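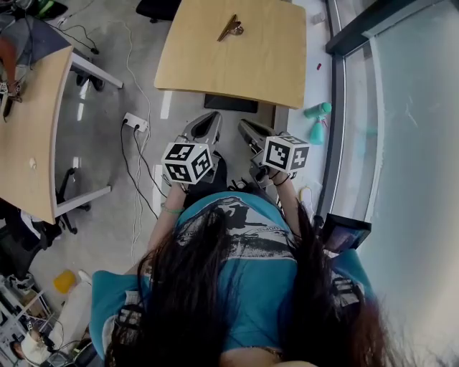
Desk by the window, seen from above, with the bottles on the floor strip to the right.

Ticket 372 — Desk by the window, top is not level
Opened: Dec 11, 2018
Reported by: Iolo Humphreys
Room: Lockwood 126
Status: open

Problem: The desk at the window rocks when a person leans on the near edge. A round pen goes to the window side and falls down. The second desk, the one with the white metal legs, is steady.

Tried so far:
I turned the feet of the desk by hand. The left one moves, the right one at the window is stuck. I did not want to force it.
I put folded card under the right foot. It was good for roughly 2 hours, then the rocking came back.
I moved the desk a little away from the glass — no change, so I think the floor is not the reason.

Reply from Rasetti furniture service:
Please do not use oil on the foot. Can you tell us if the screws under the top are tight?

Iolo Humphreys:
I checked them. One screw at the back was loose and I tightened it. The rocking is less, but the foot is still stuck. Please send a new foot of the same size. Also the bottles and the coiled cable on the floor near the window must be picked up before your visit, I will do it myself.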